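The chopstick drawer, finally

I put off the kitchen drawers all through the summer, and then one Friday in October it rained from breakfast on and I ran out of excuses. I made a pot of tea, pulled out the deep drawer by the stove (the one that only opens if you lift it a little!) and tipped the whole lot into a laundry tub. Bag clips, birthday candles, a lid to something we no longer own, and chopsticks. So many chopsticks, and hardly a pair among them.

Some came from takeout, some from the little import shop on Plimau Street, and a few I bought at the Prosamberg market years ago, when I was sure I was going to learn to cook properly. I still had 41 of the paper-sleeved kind, which went into a bag for picnics. The nicer ones I wanted out on the table where people would reach for them, so I spread the cloths over it and started matching them up by color and pattern.

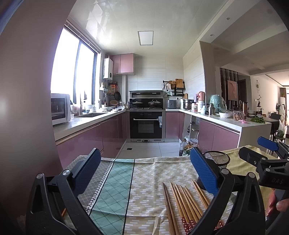
Dark brown pair on the left, the flowery ones fanned out beside them, and the black mesh holder nearby.

I am very fond of the ones with the red sections and the small white flowers. They make even instant noodles feel like a bit of an occasion, and I had half forgotten we had them, buried as they were under the candles. The dark brown ones are plainer but they go with everything, and I suspect they'll be the ones I grab on a weeknight.

As for the cloths, I know the patterns fight a little. There's grey and teal and beige and then that plain yellow, and my sister would tell me to pick one and be done with it. But I like a table with a lot going on, and against the pink cabinets I think it looks cheerful, especially with all that light from the window. The beige part could do with an iron. It has been folded up in the hall closet since spring and the creases are stubborn.

The tub is still sitting in the hallway, by the way, with the bag clips in it. I'll do those next, once I've found the other half of the cookie cutters.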